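3.2 The sofa, and what people do with its pillows

I should say up front that I didn't plan to write a section on sofas. The study was supposed to be about how people reset a living room at the end of the day, and I figured the coffee table would be the star (mugs, chargers, mail, the usual pile). Then I went back through my notes and found that the sofa came up in nearly every conversation, and that people had much stronger feelings about it than about anything else in the room. So the sofa gets its own section, and the coffee table will have to wait for 3.3.

What I mean by a reset is simple. Somebody walks into a room that has been lived in and puts it back to the way they think it should look. On a sofa that mostly comes down to pillows. You pick them up off the floor or out of the corner they got squashed into, you give them a shake or a punch, and you set them down somewhere. It takes hardly any time, and yet the people I talked to could describe their own way of doing it in amazing detail! One woman in the Grandik apartments told me she works from the window toward the door and has done it that way since she got married. Her husband goes the other direction and she fixes it after him.

The kind of sofa matters a lot more than I expected. With a plain fabric couch, a pillow pretty much stays where you drop it. Leather is another story. Several people complained that a pillow stood up against a leather back will slide down by bedtime, and that they had given up and started laying theirs flat. Tufting seems to help, at least according to the people who own it — they talk about pushing the pillow back into the dips until it "catches." Whether it really catches I can't say, and I'd love for somebody to measure it. Figure 4 is a good one to keep in mind for the rest of this section, with its cream leather sectional, its diamond-tufted back and its padded ridges along the seat.
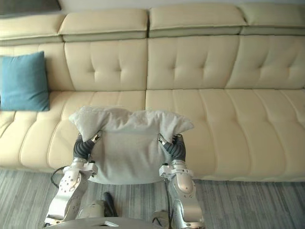
Color came up next, and here I had to throw out one of my own ideas. I had assumed that people match pillows to the sofa, or to the rug, or to something. Some do. But the more common habit in my interviews was to keep one pillow that blends in and one that stands out, a white and a teal for instance, and to treat them quite differently. The bright one gets a fixed spot, very often at an end of the sofa, and it's the first thing people put right when company is coming. The pale one travels. It goes behind somebody's back, under a laptop, onto the floor for the dog, and at the end of the day it gets put wherever there's a gap.

Arif Tarigan, who read an early draft of this paper, thought I was making too much of that and suggested the pale pillows are simply the softer ones. He may be right. I didn't ask about filling in the first round of interviews, and by the time I added the question in December I only had the Bandivis households left to talk to. Their answers went both ways, so I'm leaving it open.

Then there are the headrests. On a sectional with thick padded headrests along the top, you lose the ledge that people with flat-backed sofas use for parking things (blankets, a remote, in one house a cat). Owners of this type told me their throw blankets end up on the seat or over an arm, and that the pillows get moved twice as a result, once to make room for the blanket and once to cover it up again. I never saw this coming and I find it sort of wonderful. The shape of the top of a sofa ends up changing what happens on the seat.

Seat seams do something similar. Where two long cushions meet, people like to set a pillow square to one side or the other, and quite a few said a pillow sitting right over the seam looks "unfinished" to them. The same people didn't mind at all when the back seams and the seat seams failed to line up. I asked why and mostly got shrugs.

For coding purposes, then, I treated a pillow as reset when the person let go of it and moved on to something else, even if they came back to it later. Chong's older scheme waits for the last touch, and I tried that first, but it counted a lot of absentminded patting as work. Pats are coded separately and I come back to them in section 8.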